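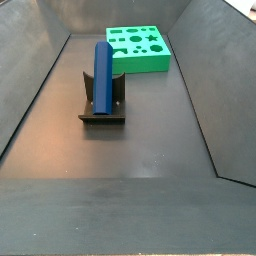

Ticket 2575 was opened in June by Hidayah Sitompul of the Receiving Desk, who reported that the Zorklow inventory system was refusing to close stock counts for the Skirnard storeroom. Each attempt ended with the message "Quantity required" and returned the user to the sign-in page. The fault affected only locations with nothing on hand. A bin holding no stock, unlike the gray one with a green foam block and a black holder on its floor, should be entered as zero, but the system treated zero as a blank field. Locations with one or more items closed normally.

Status: Resolved
Priority: Medium
Assigned to: Sławomir Sikora, Application Support

Troubleshooting log

Step 1. Support repeated the fault on a test account using location 207. The same message appeared in both supported browsers. Clearing saved browser data made no difference.

Step 2. User permissions were reviewed with Dewanti Govindasamy. All 26 storeroom accounts held the correct role, and no changes were made.

Step 3. A count of one was entered for a single catalog item, the green foam block with shaped recesses in its top. The count closed without error and was then reversed — the reversal brought the message back.
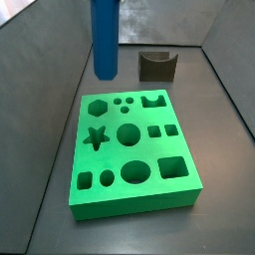 Step 4. The count form was compared with the previous release. A required-field rule added in the update rejected any value of zero. The rule was corrected on the test server and released on Saturday at 6:30 a.m.

Step 5. Ms. Sitompul closed the 101 pending counts and confirmed the totals.

Follow-up

Staff who entered a quantity of one to get past the message must submit a correction form to Application Support before the next monthly report.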